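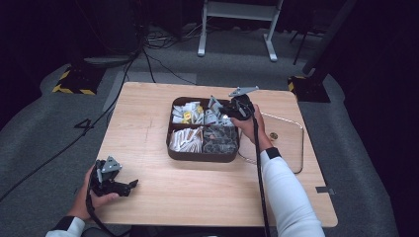
Home Blood Pressure Readings: Changes to the Teviden Log

Gavlow Clinics, Patient Newsletter
Jan 4, 2025

Patients in the home blood pressure program will receive a new paper log this month. The log is called Teviden, as before, and the new one is marked version 3 in the lower corner. Older versions may be used until they are full. The clinic will accept either one at a visit.

The change follows a review of logs turned in at the Grirkis office since August. The review covered 195 patients. The most common problem was missing information about how a reading was taken. A top number of 148 taken after ten minutes of sitting is handled differently from a 148 taken after carrying groceries up a flight of stairs, and the old log had no place to record the difference. The second most common problem was averaging. Many patients took several readings, kept the lowest, and left out the others. This makes the log look better than the pressure is and can delay a change in treatment.

What is new on the log

Each line now has space for two readings taken one minute apart. Both should be written down as shown on the monitor, with no rounding. Do not work out the average yourself. Clinic staff enter both readings, and the average is calculated from all of them.

There is a column for pulse, which most monitors show under the two pressure numbers. A narrow column marked "M" is for medicine. Put a check mark in it if you had already taken your blood pressure medicine when the reading was made, and leave it blank if you had not. Morning readings are most useful before the medicine is taken, as they show how well the previous dose has lasted.

The last column is for notes. Short entries are best: "cold pills," "slept badly," "knee pain," "forgot evening dose." Decongestants and some common pain relievers can raise blood pressure, and these are rarely mentioned at visits unless they have been written down at the time.

When to measure

Unless you have been told otherwise, measure in the morning and again in the evening for seven days in a row before a scheduled visit. The first day's readings should be written down but are left out of the average. They tend to run higher than the rest while the patient gets used to the monitor.

Measuring many times a day is discouraged. Blood pressure moves up and down all day in everyone, and a single reading carries little weight. Patients who check repeatedly after a high number often see it climb, partly from worry and partly from squeezing the same arm without a pause. If a reading seems wrong, wait one minute and take the second reading as usual. If both are high and you feel well, write them down and go on with the day's schedule. The section on high readings at the end of this item covers the exceptions.

Preparing for a reading

Avoid smoking, exercise, and drinks with caffeine for thirty minutes beforehand. Empty your bladder; a full one can raise the top number. Sit in a chair with a back, feet flat on the floor and legs uncrossed, for five minutes before pressing the start button. Television and conversation should be off during this time and during the reading itself. Talking is a frequent cause of a false high number, and that includes talking on the phone.

The cuff goes on bare skin. A rolled-up sleeve that is tight above the cuff acts as a band and can change the result, so take the arm out of the sleeve if the sleeve does not roll loosely. The lower edge of the cuff should sit just above the bend of the elbow, with the tube or the printed marker lined up with the inside of the arm. You should be able to slide two fingertips under the edge.

Arm support

The arm has to rest on something firm, with the middle of the cuff level with the heart. If the arm hangs at the side or lies in the lap, the cuff is too low and the reading comes out too high. If the arm is held up by its own muscles, the effort can also push the number up. A kitchen or dining table is usually close to the right height for a person in an ordinary chair. A coffee table is too low. Where the table is a little low, a folded towel or a firm cushion under the forearm will make up the difference.
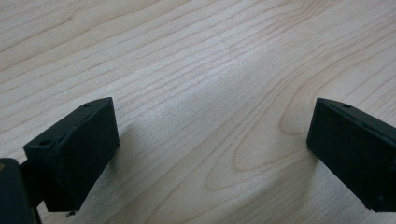
A light-colored wooden tabletop.

Use the same arm each time. At enrollment the clinic measures both arms, and the arm with the higher reading is written at the top of the log. A small difference between arms is common. A large one that repeats should be reported, as it can be a sign of narrowing in an artery. Patients who have had lymph nodes removed on one side, or who have a dialysis access in one arm, will have been told which arm to use and should keep to that instruction.

Cuff size

A cuff that is too small gives a falsely high reading, and one that is too large can give a falsely low one. Measure around the bare upper arm, halfway between the shoulder and the elbow, and compare the result with the range printed on the cuff. Most cuffs also have an index line that must fall between two range marks when the cuff is closed. If it falls outside the marks, the cuff is the wrong size even if it closes. Arm size changes with weight, and a cuff that was right at enrollment should be checked again after a large gain or loss.

Wrist monitors are accepted in the program only for patients whose upper arm cannot be fitted. They are sensitive to position, and the wrist must be held at heart level throughout. Finger monitors are not accepted.

Keeping supplies together

Readings are skipped most often when part of the kit is missing, usually the pen, the log, or working batteries. Choose one place for everything and leave it there between readings. No special case is needed. A rectangular divided tray like the dark brown one on the table here, which is split into four compartments, will keep small items apart so that spare batteries do not end up under a stack of paper. Keep the cuff loosely rolled, never folded, and do not wrap the tube tightly around the monitor. Kinks in the tube are a cause of error messages and slow inflation. Medicines should stay in their labeled bottles or in a weekly organizer, out of reach of children, and should not be stored loose with the monitor supplies. 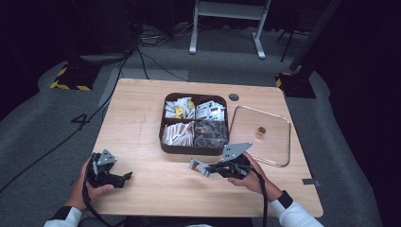 Monitor memory is a useful backup to the paper log but does not replace it. The loan monitors issued by the Gavlow program hold 400 readings and then write over the oldest. They do not record whether medicine had been taken, which arm was used, or how long the patient sat first. They also do not know who was wearing the cuff. In households where two people share a monitor, use the separate user settings if it has them, and keep a separate paper log for each person in any case. Check the clock after changing the batteries, as many units go back to a default date, and readings stored under the wrong date cannot be matched to the log. At home, a table in a carpeted room, like the light wooden one in this photo, is a good place to work: set the log down on the side of the arm you write with and lay the cuffed arm on the other side before pressing start.

Checking the monitor

Bring your monitor and cuff to a visit once a year. Staff will take readings with your unit and with a clinic unit, in turn, on the same arm. If the two disagree by more than the allowed margin, the check is repeated, and a monitor that fails twice should be replaced. Loan monitors are exchanged on the spot. A monitor that has been dropped, or that has been left in a freezing or very hot car, should be checked before its readings are used again.

Checks are done at the Grirkis office and in the Bennani Building. The Bennani Building dates from 1966, and the old front steps are still in use; the level entrance is on the parking lot side. Please allow for five minutes of quiet sitting after you arrive.

High and low readings

If the top number is above 180 or the bottom number is above 120, rest quietly and repeat the reading. If the second reading is also in that range and you have chest pain, shortness of breath, back pain, numbness or weakness, a change in vision, trouble speaking, or confusion, call 911. Do not wait to see whether the number comes down. If you have none of these symptoms, call the clinic the same day. Do not take extra doses of medicine unless you have been given written instructions to do so.

Low readings matter mainly when they come with symptoms. Dizziness on standing, fainting, or a fall should be reported even if the seated readings look normal. For patients with these symptoms the clinic may ask for an added reading taken after standing for one minute. Write "standing" in the notes column next to it so that it is kept out of the seated average.

Turning in the log

Completed logs can be handed to staff at check-in. Please write your name and date of birth on every page, as the pages are separated for scanning. Blank copies of the new version are at the front desk of both offices and can be mailed on request. Large-print copies are the same form on wider paper and are filled out in the same way.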